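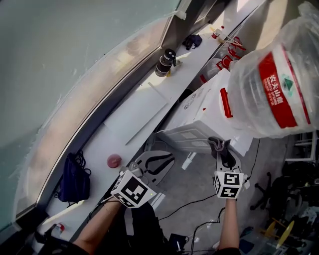 About us

Enholm supplies bottled drinking water and the equipment that dispenses it to offices, workshops and training rooms. The company was set up by Tekle Hadgu, who remains responsible for technical matters. Keabetswe Shabalala runs the Hirkness depot and all delivery rounds.

We hold 731 customer sites on contract. The depot handles up to 4000 full bottles a month, with January the quietest.

What we do

Delivery of full bottles and collection of empties on the same visit. Empties should be left capped where possible, near the dispenser or on a dry floor. Bags and film covers may be left on the bottle; our drivers remove them at the depot.

Supply and siting of dispensers. A unit needs a level surface, a socket within reach of its own lead and clear space in front of any vent. Units can stand near a window, but full bottles should be kept out of direct sun.

Cleaning. Each dispenser is drained, descaled and flushed every 200 bottles or twice a year, whichever comes first. The record card stays with the unit.

Bottles from other suppliers

Customers may use other brands in our dispensers if the neck fits. We do not collect those empties.

Areas covered

Hirkness, Ander and the Tsegaye estate. Sites outside these areas are accepted for orders of 115 bottles or more.

Page last revised Apr 12, 2011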